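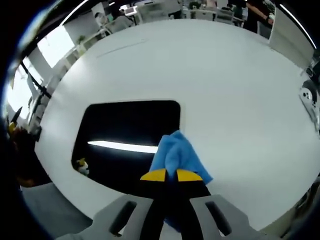

Blue cloth, yellow fingertips, Rule 3 pending.

I have become a person who writes rules. It happened gradually, the way you become a person who owns a label maker, and I'd like it noted that I resisted until February.

The task is wiping. You hold a gripper, the gripper holds a cloth, and you wipe a thing the way you'd like a robot to wipe it later on. My nan could do it. My nan could also do it the same way every time, which puts her well ahead of the rest of us, me included.

Our first go at a standard was a one-pager Raffaele Negri wrote over lunch. It said "grasp cloth securely and wipe naturally." I'd invite you to hand that sentence to a roomful of adults and watch what comes back. Some went in circles. Some went in stripes. Guido Marras dabbed, like a man getting gravy off a borrowed tie. All of it was natural. We had 105 takes before anybody played them back side by side, and then it went a bit quiet.
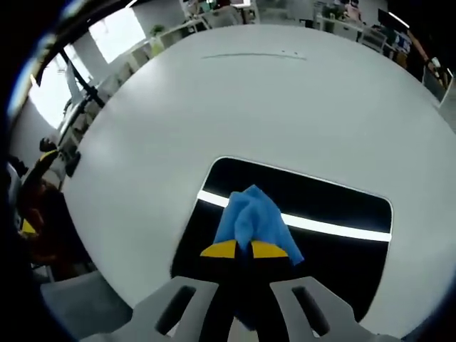 So the one-pager became two pages, and the two pages acquired numbering. Rule 1 is that you say what the cloth is before you start: folded or bunched, and if it's bunched, you pick it up by the bunch and leave the corners to hang however they please. People hate this one. Everybody wants to tidy the cloth first. A robot will be meeting cloths in the wild, where they are rarely tidy, and if you've neatened every one beforehand you've recorded yourself being house-proud.

Rule 2 covers pace. If you wouldn't wipe the kitchen bench that slowly, don't do it slowly for the recording. I've seen demonstrators at Flindov move as though the cloth was full of nitroglycerine.

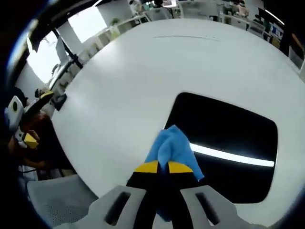 Rule 3 took the longest and started the only proper argument we've had. It's about where your tool goes when it isn't your turn. Raffaele held that two people at one table could sort it out between themselves like grown-ups. I held that I had met people. The wording we settled on is that the waiting gripper stays off to the side, tip up, in its owner's hand, the way the one at the left of the table is being held there, with the tabletop left to whoever has the cloth. It reads as fussy. It is fussy. The Candia version of the same rule runs to half a page and has a diagram, so I consider ours breezy.

There's an unnumbered rule as well, which is that you don't fix a bad take by doing a bit more at the end. If you missed a patch, you missed it. Mark the take and go again. Guido calls this the Chamoun clause, for reasons he's asked me to leave off the blog.

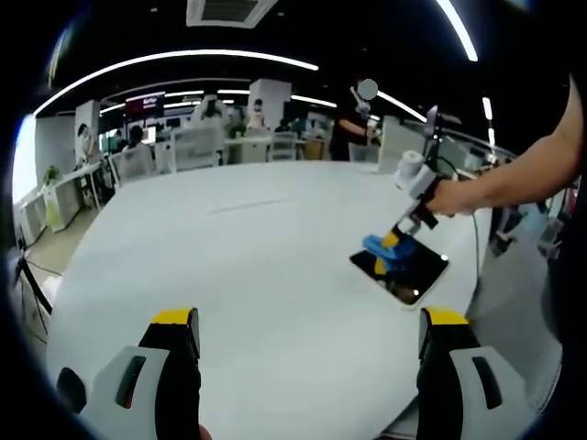 Two grippers at the one table, with the cloth on the far one.

Page two still has a gap where the rule about glossy surfaces is meant to go. I've drafted it twice and both drafts used the word "naturally," so Raffaele is having a lovely week.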